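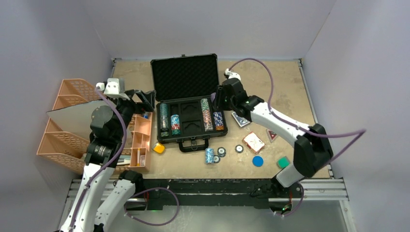
My grandmother left the house in Kulmont to my mother, and the lake cabin at Somamora to my uncle, and to me she left the poker chips. I was the only one at the lawyer's office who was pleased. My mother patted my knee as if I'd been slighted, and my uncle, who had wanted the chips and gotten a cabin with a bad roof instead, looked out of the window for quite a while.

They came in a black case with a handle thick enough for a suitcase. I carried it home on the Tarar bus in August with the thing across my lap, and each time we took a corner the chips shifted and clicked, and the woman beside me finally asked if I was a dentist. I said no, and then I felt I owed her more than that, so I told her about the card nights.

There had been card nights at my grandmother's for as long as I'd been alive and a good while before. Six people, sometimes nine if the cousins were up from Fandum, and always soup first, because she did not believe in gambling on an empty stomach. We played for matchsticks when I was small. When I turned nine I was allowed real chips, and I remember how heavy they felt, and how I stacked mine so carefully by color that I forgot to look at my cards and lost all of them to my uncle with a pair of fours in my hand. She slid me a few from her own pile when he got up for more soup. She did that with everyone, I found out later. She must have lost more chips to kindness than to bad hands.

The woman on the bus got off before I had reached the part about the soup, I'm afraid, but she waved from the curb.

It took me until the next morning to open the case. I made coffee first, and watered the plants, and wrote a letter I had been putting off, and then there was nothing left to do but lift the latch. 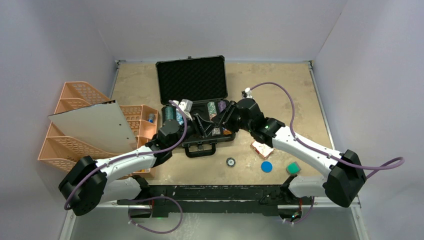

I had forgotten the foam in the lid, all those little black peaks like the inside of an egg carton. As a child I used to press them down with one finger and watch them come back up. I did it again, for old times' sake, and stood there at the table pressing foam until my coffee was cold.

Then I looked at the chips themselves. The dark ones were on the left, as they'd always been, with the light blue next to them. The green had their old place on the other side, and the purple were at the far right end, which was where she kept the ones worth having. Purple was worth 200 in our house, and I don't believe I ever held more than two of them at once. What I had not remembered was the middle. There were two slots there with no chips in them at all, long and black and bare, and I could not for the life of me think what had gone in them.

I called my mother. She thought red. I called my uncle, who was up on the roof at Somamora with a bucket of tar, and he was certain it was white, and then he was certain it was cards, and then he said, a little gruffly, that he'd have to come down off the ladder to think about it properly and would I mind holding on.

While I held on, I tidied. I'm a person who tidies on the telephone, and I had the organizer from my desk to see to, the one that has everything in it except what I'm looking for.

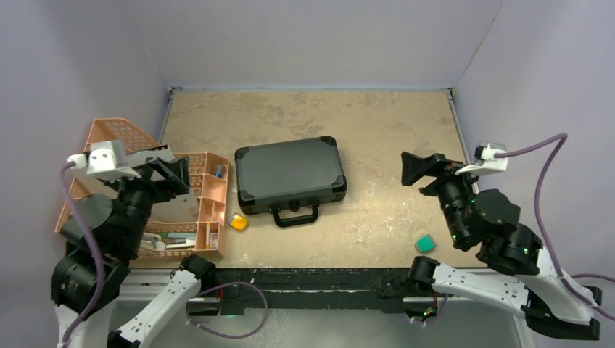
The pink organizer, with the small blue-capped bottle in its upper compartment.

He came back on the line out of breath. "Nothing," he said. "There was never anything in the middle. She kept it empty so you could get your fingers in around the others."

I said that didn't sound right. He said he'd been losing to that woman since before I was born and he ought to know. We argued it back and forth for a good half hour – he brought up a New Year's Eve, I brought up the pair of fours – and somewhere in there he asked what I was planning to do with the case, in the voice of someone asking after the weather.

I hadn't been planning anything. But I heard myself say that he had better come to dinner, and bring my mother, and see whether any of the Fandum cousins were free. I said I would make the soup. 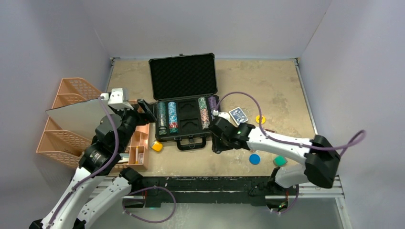 It had to be the blue-backed cards, of course. She would never play with red ones. I set the deck beside the case and squared it up, and then nudged it a little crooked again, because it looked too much like a store window.

They were due at six. I peeled the carrots and put the onions on, and at a quarter to, my uncle's truck pulled up out front with my mother in it, both of them talking at the same time. I could hear them all the way up the stairs. She was saying red, and he was saying that he'd bet her a purple one it wasn't.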